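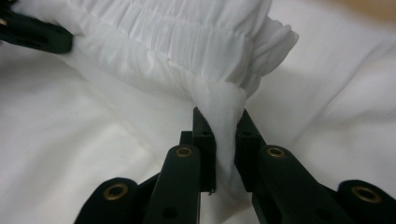

March
Notes by Desmond Boateng
Filed under: Catering Level 2 > Menus and Service

Session 6: Writing a takeaway menu

Work from the Poulain menu handed out last time. Bring it to every session this term.

Order of sections. Most customers read the first section and skim the rest. Starters go first by habit, but a shop that sells mainly curries or grills can open with those. Breads and rice sit next to the dishes they are eaten with. Drinks go last.

Dish descriptions. Keep to 20 words at most. Give the main ingredient, how it is cooked and how hot it is. "Lamb shoulder, slow cooked with onion and black cardamom, medium" is enough. Leave out "delicious" and "mouth-watering".

Names. Keep the original name of the dish and put the plain English under it. Check spellings with the kitchen - the Delside menu had dhal spelt two ways on one page.

Allergens. These must match the recipe sheet. If the cook changes the oil or the flour, the menu is checked again before it goes out.

Prices. Line them up on the right. Extras such as raita or pickle are priced on their own line.

For next time: rewrite the Hasside starters section and swap with a partner. Clémence Arnaud will take the second hour, on portion costing. Bring a calculator.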